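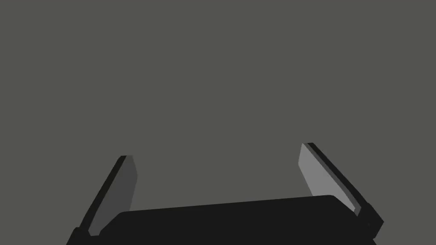

Chapter 5
When the Gripper Thinks It's Holding Something

I want to start this chapter with a mistake of mine, partly so you'll trust me a bit more and partly so you'll check your own code before Saturday rolls around and you have the lab to yourself.

A few years back I was writing the pick routine for a parts sorter we called Flurnow. It was a small job. The arm reached into a tray, closed on a steel sleeve, lifted it, and carried it across to a press. I built the whole thing in a simulator first, as you will in this course, and it ran beautifully. I left it going over lunch and came back to 700 clean cycles in the log (I was very pleased with myself, and I told everyone).

Then we moved it to the real arm. It got as far as cycle 113. On that one the fingers closed on nothing, the arm lifted nothing, carried nothing to the press with great care, and let go of nothing. The press came down on an empty seat and cracked the die. No one was hurt -- the guard was shut and the light curtain was on, and we'll spend most of Chapter 6 on both of those. But the die was ruined and the line stood still until Monday.

So what went wrong? My program asked the gripper one question: have you finished closing? The gripper said yes, quite truthfully. I took that yes to mean "I have the part." Those are two very different messages, and I had treated them as one. An empty gripper finishes closing too. It just closes further.

The part that still bugs me is that the evidence was sitting in the log the whole time. I went back through my simulator run that evening and found 152 cycles where the fingers had closed all the way, well past the width of a sleeve. The simulator had dropped the part or never spawned it, my code sailed right on, and the counter on my screen went up by one each time. I'd been counting motions and calling them picks!

We call this kind of fault a false grasp, and it's one of the most common failures you'll meet in handling work. It's sneaky because nothing stops. There's no alarm, no red light, no odd noise. Every joint goes where it was told to go. The trouble shows up later, at some other machine, and people will naturally go and look at that machine first.

In this chapter we'll work through three ways to catch it. The first is to read the finger position after closing and compare it with the size of the part. The second is to watch the motor current, which rises when the fingers push against something solid. The third is a separate sensor that doesn't depend on the gripper at all -- a light beam across the path, say. Each one can be fooled, and I'll show you how.

Before you read on, open the Trunder practice cell and load the pick routine in its starting state, with the jaws open. Run it once with no part in the tray. Write down what the program reports at the end, word for word, and keep that note handy. You'll need it in Section 5.2.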